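Orkstead Shared Workrooms
Room inspection checklist, 2023-07-23
Inspector: Harish Chowdary

1. Exit door opens fully. OK
2. Extinguisher tag current. OK
3. Hallway clear to 36 inches. OK. Chairs moved back before I left.
4. Tables steady, no splinters. OK

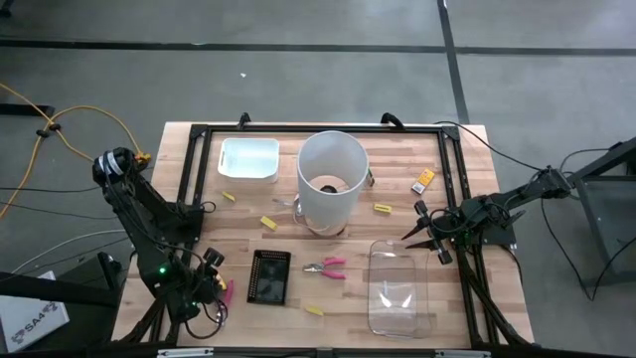

Item 4, tabletop and frame clamps.

5. Outlets and cover plates. FAIL. Plate by the window is cracked. Wikby has the part, up to 3 days.
6. Power strips not chained together. OK
7. Small items put away at end of day. Comment: erasers and
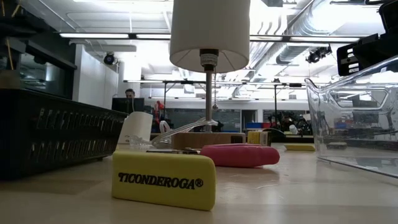
other desk supplies go back in the drawer, same as last July. The drawer sticks and needs wax.

8. Portable lamps: shade seated, base flat, cord in good shape. OK
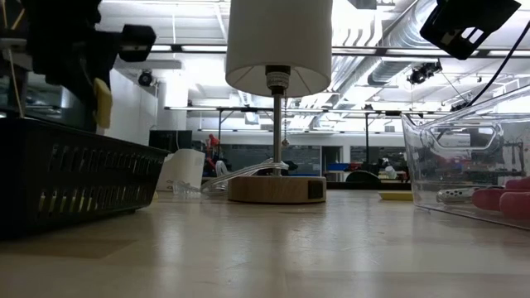

Item 8, table lamp with pull chain.

9. Storage shelf under 400 lb limit. OK
10. Smoke alarm test. OK, but the button is stiff. Ask Verbruggen for a price on a new unit.
11. First aid kit. Short on gauze.

Recheck of item 5 in 30 days. Send copy to Clovow office.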